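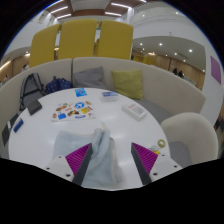

Department of Interior and Product Studies, Paterson College

Student Project Report: The Shared Table in Small Study Rooms

Submitted Wed 18 March

1. Background

The project was set as part of the second-year module on everyday furniture. Students were asked to choose one piece of furniture in regular use, to record what was kept on it and to propose a change in the way it was used. The group selected the round white table in the Asthorpe study room. It is used for paper crafts, for mending and for general paperwork, and users had complained since December that it was seldom clear when they needed it.

The module budget allowed 100 dollars for materials. No new furniture could be bought, and the table had to stay in service throughout the work.

2. Aims

The project had 2 aims. The first was to find out which kinds of items remained on the table between uses. The second was to test whether a simple storage arrangement, made by the students, would shorten the time needed to clear the surface.

3. Method

A record sheet was kept beside the door for the length of the study. Users wrote down what they found on the table when they arrived and what they left when they went. The sheets produced 107 usable entries. Entries with no time or with unreadable handwriting were set aside.

The items were then sorted by type: cloths, printed sheets, small packets and containers, boxes, and tapes. The view at the head of this report shows items of each type on the table together. The pale blue cloth is crumpled toward the near side, a sheet of colorful sticker-like pictures lies beyond it, and a bright blue packet sits close to the far edge. The roll of yellow-green tape is near the right edge, a position which the entries mention often.

4. Findings

Cloths were the items most often left behind. They were generally dropped where they had last been used and covered a good deal of the working surface. Several users reported moving a cloth to one side and then leaving it there themselves.

Printed sheets came second. They take up little height but need to lie flat, and users were unwilling to stack anything on top of them. A sheet left on one half of the table in effect closed that half to other work.

Small containers and packets caused fewer complaints. Users tended to push them to the far side, where they were out of the way but hard to reach from a chair. Boxes were moved more than any other item. Tape was named in the comments chiefly because it rolled – two entries record it on the floor.

The glossy top was also mentioned. It wipes down easily, but reflections from the ceiling lights made close work tiring for some users.

5. Proposal

The group designed a low divided tray, given the working name Grudinix, to stand on the shelf behind the table. It has a wide, shallow section for sheets, an open section for folded cloths, a row of small spaces for packets and containers, and a short peg for tape. A trial version was made from recycled cardboard and covered with plain paper.

A plain felt mat, listed in the project file as Drollisura, was added to reduce glare. It covers half of the table and can be rolled up when the full surface is wanted.

6. Results and Limits

Users found the tray easy to understand, and the table was clear on arrival more often during the trial than before it. The peg worked well. The cloth section was too narrow and was widened once during the trial. The mat divided opinion, as some users preferred to write directly on the hard surface.

The study covered a single room and relied on users to fill in the sheets. Evening use is probably under-recorded. The cardboard softened at the corners and would not last a full year.

7. Further Work

The group recommends that the tray be rebuilt in thin wood, with a deeper cloth section, and tried in a second room. The record sheets and drawings are held in the department office and may be consulted on request.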